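4.3 Base Pose Selection Before Door Interaction

The base planner in Trollix treats navigation and manipulation as separate stages. The navigation stage returns a goal pose within 5 cm of the requested standoff point, and the arm planner then searches for a collision-free path to the door handle. In early tests the arm planner often timed out even when navigation had reported success. Catriona Moffat traced most timeouts to base headings that left one arm with very little room to move.

We replaced the fixed standoff point with a sampler. For each door, 1,000 candidate base poses are drawn and checked against the room mesh. In the living room environment, 658 candidates passed the collision check and 324 of those also had a valid inverse kinematics solution for at least one arm. The remaining candidates are ranked by clearance at the elbow. Head camera roll is not part of the score.
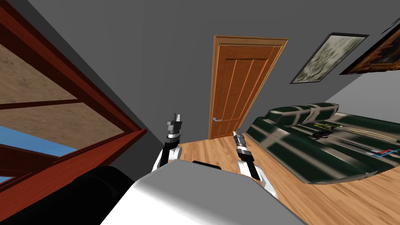

Figure 7. Simulated robot view with both grippers raised, the closed door ahead, shelving at left and the sofa at right.

Ghazala Cheema's collision checker uses convex hulls for all furniture, so open shelves are treated as solid. This discards some usable poses. Per-panel collision shapes are left for the next revision in October.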